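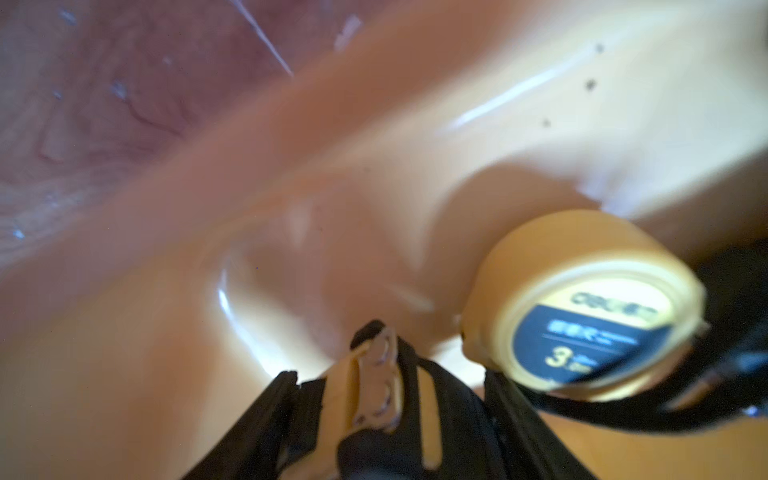

My aunt Maribeth Lacson left me her house in Plorville, and with it came the junk drawer. I'm talking about a serious drawer, the kind you have to hip-check shut! Rubber bands, dead keys, a warranty card for a Grillero sandwich press she never owned as far as I know, and right at the back, a yellow tape measure.

I used it to measure the pantry. Forty inches, fine. Then I measured again for the shelf (I always measure twice, my dad beat that into my head) and got thirty-eight.

So I did the hallway, the bathtub, the cat. Everything came up a little short, and only the second time around. The cat did not care for it.

I called my cousin in Gistden and she got very quiet, and then she said, "You didn't do the front door, did you?"

"Why would I do the front door?"

"Maribeth did it every April. Once. Up to five years she'd go on the same number, and then it would change and she'd have people over."

Well, you can't say that to a person and expect her to go make a sandwich. I got down on the floor with the tape in my hand, and my knees cracking like popcorn, and I ran it across the sill. Thirty-six inches, plain as anything. I wrote it on the wall by the light switch, and that's when I saw her numbers, tiny and in pencil, going all the way up behind the coat rack. The last one said thirty-six too.

I put the tape back in the drawer. Then I got out the good cups, just in case, and set the kettle on.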